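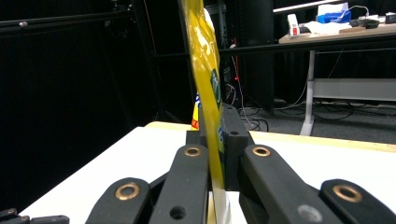 Tested: Kit

The gripper comes in a box big enough for a pair of riding boots, along with a bag of spare screws, a cloth and a booklet that begins, with great confidence, at step four.

Steltetti has been selling machinery to packing firms for long enough to know that most of them can't afford it. A full robot cell, with its fence and its man from head office who comes to look at the fence, is beyond the sort of business that fills crisps in one half of a shed and stores the owner's caravan in the other. So in May the company launched something smaller. You rent a gripper with a handle on it. You do the job yourself, for days, holding the gripper where your hand would normally be, while a camera on the tool watches what it does. The recordings go off to Steltetti, and some weeks later you get back a file which, loaded on to a suitable arm, is supposed to do the job as you did it. The service is called Lubis. I asked what it meant and was told it had tested well.

I went to Surnthorpe to try it. Surnthorpe is a business park with a pond, and the Lubis training room is on the ground floor of the unit furthest from the pond. It has white tables, black curtains and a grey carpet, and the overall effect is of a school play about an office.

Customers who'd sooner not do their own demonstrating can send their products here and have it done for them, at a day rate. Those who would can come for an afternoon and be taught. The teaching is done by Desta Assefa, who spent years running a sandwich line and has the patience that implies. She gave me a gripper and a bag and told me to pick up the one with the other.

I have been picking things up since infancy and consider myself fairly good at it. It took me four goes. The jaws are a pair of flat black pads on linkages, and they close towards each other neatly enough, but they aren't where your fingertips are. They are further out, and your brain takes a while to be persuaded. On the first try I pinched air. On the second I pinched a bit of bag, too little, and it left. On the third I got a fine solid grip on the table.

"Everyone does the table," said Assefa.

Bags are the hard case, and Steltetti to its credit starts you on them. A box is the same shape before you grab it as after. A shiny plastic packet changes its mind the moment you touch it, folds into a strip between the pads and leans off to one side, and if you've taken it too low the top flops over like a drunk at a wedding. You learn to go in slowly and to squeeze less than you want to. You also learn to keep your head out of the way, a thing I was reminded of at intervals.

What they want from you is consistency, up to a point. If every pick is identical, the arm will only cope with a bag in exactly that place. If every pick is different, it learns that anything goes. Assefa's advice was to work as if you were moderately bored, and by the second hour I no longer had to pretend.

The basic package asks for 83 good demonstrations per product, and I did wonder who had arrived at 83. Bad ones don't count, and the software decides which are bad. It does so with a short falling note, like a lift reaching the basement. I heard a great deal of it before tea. 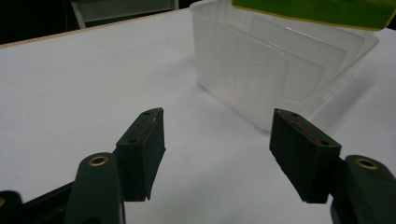
After tea it was containers, or more exactly putting things in them and taking them out again, and here I began to see what the money is for. The wide opening on the jaws is generous. You can come at an object from a silly angle and still get hold of it, and the pads grip well on smooth plastic without being sticky. They do wear. Steltetti sends a spare pair with each kit, and Assefa says most customers ring up for a third. Changing them is a matter of a few screws, two of which I dropped on the carpet, where I assume they remain.

My wrist had opinions by this stage. The whole tool is light when you pick it up and less light an hour later, and the handle has been shaped for a hand somewhat larger than mine. A strap is available. It's an extra. So is the carrying case, so is the second battery, and so, which I thought was cheeky, is the printed version of the booklet with the first three steps in it.

Now for the rivals. There's really only one at this price, Cukoter, whose kit I borrowed for a week earlier in the year. Cukoter gives you a glove instead of a handle, and it's far more natural to use. I was picking up bags in it straight away. But the glove has to be matched to the robot's hand afterwards by somebody clever, and the somebody is charged by the hour. With Lubis the jaws you hold are the same jaws that end up on the arm. If you can't get the bag into the tub with them, then neither will the robot, and you've found out on a training day when it's cheap to find out.

As for results, I can only report what I was shown. At the end of the afternoon Assefa took me next door, where an arm had been set up with a file made from somebody else's demonstrations, somebody presumably better than me. It was moving sachets from a tray to a tub. It did 42 of them while I stood there, dropped one, went back for it, failed to get it, and then carried on with the next as though the matter were closed. I've worked with people like that. The speed was about that of a careful teenager in a first job. Steltetti says a firmer setting would be quicker, and that customers tend to turn it up after a fortnight and down again the day after.

Is it worth it? The kit rents at £68 a day with a minimum of 21 days, and the training of the file is charged per product on top. The arm is your own problem. For a firm with one dull job that never changes, a conventional machine will still do it faster and sulk less. For one that packs something different every month, and has a member of staff who can stand being moderately bored, I think the sums start to look reasonable. I'd want the strap included. I'd want the falling note to be optional, and I'd like the booklet to start at the beginning.

Assefa let me do a last few bags before I went, and I got six in a row without hearing from the basement. She said that was decent. I then tried to pick up my own car keys with it, to show off, and had to fetch them out from under the curtain.

Lubis is available to rent now from Steltetti. Afternoon sessions at Surnthorpe are free to anyone taking the full kit. Prices checked July 25, 2020.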